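Progress report to Parsa, July
Project Kuna: maintenance of the mobile arm in simulation
Prepared by Yurani Mosquera, checked by Leonidas Zacharopoulos

In this period we worked mainly on the gripper calibration and on the wheel settings of the simulated machine. The gripper offset was wrong by 3 mm at the table height, and Abelardo Espinoza has corrected it in the model file. We repeated the reach test after the correction, 16 runs with small objects on the round table.
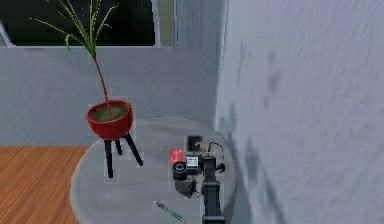
The contact settings of the fingers still need attention. In 10 of the runs the log shows a short vibration at the moment of closing. Maribel Villanueva is comparing the damping values with those of the older Ramar model, and she will send her table to you separately.

For the base, we now reset the wheel odometry before each session. The corridor drive is used as the check.
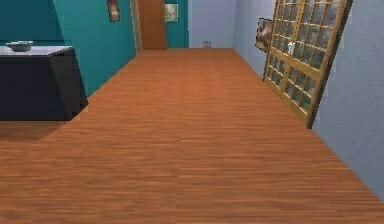
The log of this drive has 3648 entries and we did not find any missing time stamps. The maintenance sheet is updated with the new reset step.

Still open: the licence for the second workstation, which Katherine Rivadeneyra has requested from Pametti. We kindly ask for your approval of this cost before the next period.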